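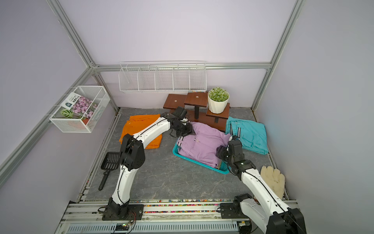 The Last Bus to Pritton

Piret Sakalauskas had worked thirty-five years in the ticket office, and on her last evening she sold five tickets. Four of them were to the hospital. The fifth was to Pritton, and it was bought by an old man with a cardboard suitcase.

"One way or return?" she asked.

"What is the difference in price?"

She told him. He thought for so long that the driver, Hefin Prothero, came in from the cold to see what was the matter.

"One way," said the old man. "If they don't want me, I will walk."

It was February and the road to Pritton goes over the hill. Hefin looked at Piret and Piret looked at her tickets.

"Who is it that must want you?" she asked. It was not her habit to ask such things. In thirty-five years she had asked people where they go, and never why.

"My sister. Dzintra Šimkus. Maybe you know her."

Piret did know her. Everybody who took the morning bus knew Dzintra Šimkus, because she always paid with small coins and always sat behind the driver, to tell him how he should drive.

"Then you are Heino," said Hefin. "Heino Hunt. She says you are dead."

The old man put his suitcase down on the floor. "Does she say it sadly?"

Hefin was an honest man and it took him a moment. "She says it when I brake too late. She says, my brother Heino also braked too late, and now he is dead."

"I drove her car into the river," said Heino. "She had it for one month. I was not even wet above the knees, but the car was finished. I went away the same night and I wrote her a letter, and she did not answer, so I did not write the second one."

The clock over the door made its noise. The bus had to leave now, and in fact it was already late, which had not happened on Piret's evenings for many years. She stamped the ticket. Then she took her coat from the hook, and her bag, and the plant that Audrey-Anne Morin from the morning shift had given her as a present, and she turned off the lamp.

"What are you doing?" said Hefin.

"I live in that direction."

"You live across the street."

"Tonight I live in that direction," said Piret, and she bought herself a return.

They sat together behind the driver, with the plant between them. The heating worked only on the left side, so after the first village they changed places. Heino asked if his sister still had a loud voice. Piret said that she had. He seemed glad about this, and then afraid, and then he slept a little with his hat on his knees.

On the hill it began to snow. Hefin drove slowly – more slowly than Piret had ever known him drive – and where the road bends down to the river he braked early, long before it was necessary.

There was a light on in the second house. Heino woke up and looked at it.

"She will shout," he said.

"Yes," said Piret. She gave him the plant to carry.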